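Clamine stacking bins, three-pack, long term review

Posted by Sabina Pramanik
Nov 6, 2019

Bought these in February. Meant to write it up after a month, didn't, so you get the long version now. Short on time today so this is going to be choppy.

What I wanted: something to get the craft mess off the shelves in the back bedroom. Yarn mostly, also fabric ends, glue, the kids' paints, a bag of zippers I inherited from my aunt Vasanthi and will never use up. Had cardboard boxes before that. Bottoms gave out one after another.

What's in the pack. Three bins, one size, open top, no lids. Lids sold separately and I'll get to that. No instructions, none needed.

Strength
Very good. I had one full of glazing samples for my sister's tile job, way heavier than anything they're meant for, and the base bowed a bit but came back overnight. Handles didn't crack. The old Favham ones I had in the garage cracked at the handle the first winter, both sides, so this was the thing I was most worried about.

Stacking
Mixed. Empty, they nest fine, almost too fine, you need a knee and some bad language to get them apart. Full, they sit on each other's rims and it's ok to three high on a hard floor. On carpet I wouldn't. Mine leaned and I came home to buttons everywhere. Still finding buttons.

Lids
Bought the lids. Regret. They snap at the corners only and the long side pops up if the bin is even slightly overfull, and a craft bin is always overfull. Also they smelled like a new shower curtain for 4 weeks. Sent two back, kept one, it's under a plant now.

Cleaning
Poster paint comes off with dish soap. Hot glue peels off if you wait. Permanent marker does not come off, my son labeled one DINOSORS and it is going to say that forever. There's a ridge under the rim that collects fluff, use an old toothbrush.

Size
Check the measurements, really. The inside is smaller then the outside by more than you'd think, the walls slope in a lot. A pad of the big drawing paper will not lie flat. Had to stand it up and it curls.

Price
I paid 840 taka each at Ranasinghe, the one by the bus depot, not the mall one. Seen them higher since. Minen does a similar bin for less, thinner plastic, my neighbor Jamila has those and she's happy, but she keeps scarves in hers. For scarves get the cheap ones.
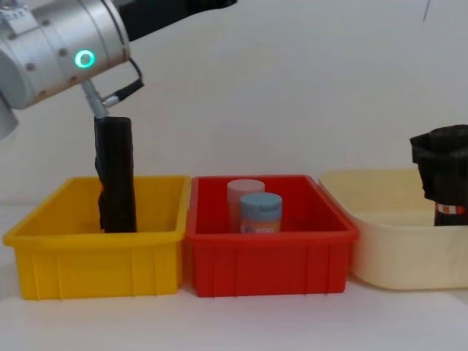 3 min read

Color
I'd go for different colors over a matching set. I know matching looks nicer in the catalog. But with yellow for yarn and cream for paper you can yell "the yellow one" down the hall and somebody brings the right thing. The cream shows dirt quicker. The yellow faded a little on the side facing the window, you'd only notice it next to a new one.

Things I didn't like, quick list
Sticker on the base leaves gunk, took me two goes with cooking oil
Rim edge is sharp in one spot on one bin, filed it down
Nowhere to slide in a label
Customer service took ages about the lids, though Dinesh Sheikh at the shop counter was great and sorted the refund in the end

Would I buy again? Bins yes. Lids no. If they ever make a straight-sided version I'll replace the lot.

Edit: someone asked about the balcony. Don't know, mine are indoors. My guess is the sun would get to them.

Next review is the glue gun, when I get a minuite.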